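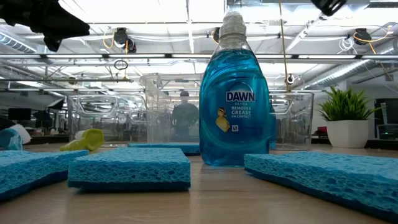 Dish soap and blue sponges on the table.

3 min read

The annual review of household cleaning supplies was completed this week, and the results are recorded on this blog as they have been each year. Readers who followed the February post on pantry shelving will know that the kitchen at Vernirgate is shared by two households and that its supplies are bought jointly.

Sponges remain the item most often replaced. It is the practice of this kitchen to keep separate sponges for dishes, for counters and for the sink, and to retire each one to floor duty before it is discarded. Cellulose has been preferred over foam for several years. It rinses clean with little effort, and it lies flat on the rack to dry. The blue ones were chosen for the coming season. Green sponges are reserved for the garage and should not be brought indoors.

With respect to dish soap, the household has returned to Dawn after a period with a refill concentrate from Hotitz. The concentrate was satisfactory for glasses but required a second wash for roasting pans. Kwok-wai Hung, who does most of the roasting, asked for the change in writing — a first for this kitchen.

Clear plastic bins continue to be used for storage. Their chief merit is that the contents can be checked without lifting a lid. Taller bins are assigned to bottles, which must be stored upright with the caps closed. Sponges still in their wrappers go in a shorter bin. Labels were considered and declined.

Total spending on cleaning supplies for the year came to $216, including one replacement dish rack from Skistamow. The rack arrived with a bent foot and was exchanged at no charge. Paper towels are listed separately and will be addressed in a later post, together with the matter of the mop.

Comments on drying racks are welcome. Questions regarding the Ramanauskas faucet were answered in the previous entry.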